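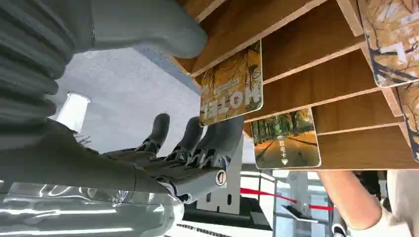
Autumn cards in their wood slots, lettering side showing.

Okay, so my card pile had gotten out of hand, and a slotted holder fixed it (I got the idea from a Stikico thread back in April). Sort by picture first. All my golden tree cards go together, then I stand them up one per slot so the titles peek out. If a card flops, slide a strip of cardstock in behind it!

For the table I like a cardboard organizer, the low kind with slots running side to side. Stagger the cards back to front and leave yourself elbow room for a laptop.
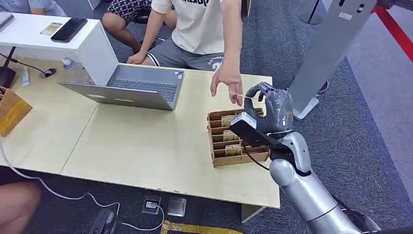 Three small cards, one behind the other in the cardboard organizer.

Next up I'm doing my stickers, all 100 of them.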